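Ok made it to the Grotska open day. Doors were meant to be 10, queue still out past the bike racks at twenty past. Will post as I go, phone on 30% so bear with

First stop the Tello room, that's the two-arm one everyone's been on about. Smaller than I thought. They let you in for 20 mins at a time and you stand behind a bit of tape

The job today is plates. Plates off the table, into a wooden rack, stood up on edge. Sounds like nothing. My group all went very quiet watching it

Bloke next to me: "my lad can't do that and he's fourteen"

Asked why plates. Answer was they're thin, they're round and they lie flat, so there's hardly anything to get hold of. You have to catch the rim. Fair enough, never thought about it

Rack's empty, blue plate one side, green and pink on the other with the pink a bit over the green. Left gripper's right up by the pegs, other one wide open
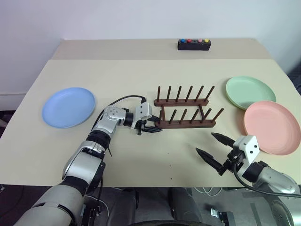

Page last changed: 14 March 2021

Somebody asked about the four coloured buttons at the back. Didn't catch the answer, there was a toddler shouting. Sorry. If anyone else was in that session pls reply

Best question of the morning came from a girl of nine, wanted to know if it gets bored. They said no but the people do

Also asked what happens if you swap in proper china. They've not tried it on an open day and aren't going to lol

Speed: slow. Slower than me at the sink by miles. They were quite upfront about that, said getting it right comes first and quick comes later. I'd rather hear that than the usual sales talk tbh

Next door is Plullia, which is the sofware side. Lots of graphs on a big screen. Less of a crowd. The woman on the desk was very patient with me, I understood maybe half

Tea is £2 and the flapjack's gone already. Fleltach have got a stand by the stairs giving out pens, took two

Almost 19 people in the queue for the second Tello slot so if you're coming after lunch go there FIRST and do the talks later

Next one's in November they think, no date yet. Will defintely go again, want to see if they've moved on to bowls

9% battery. That's me done, bus in a minute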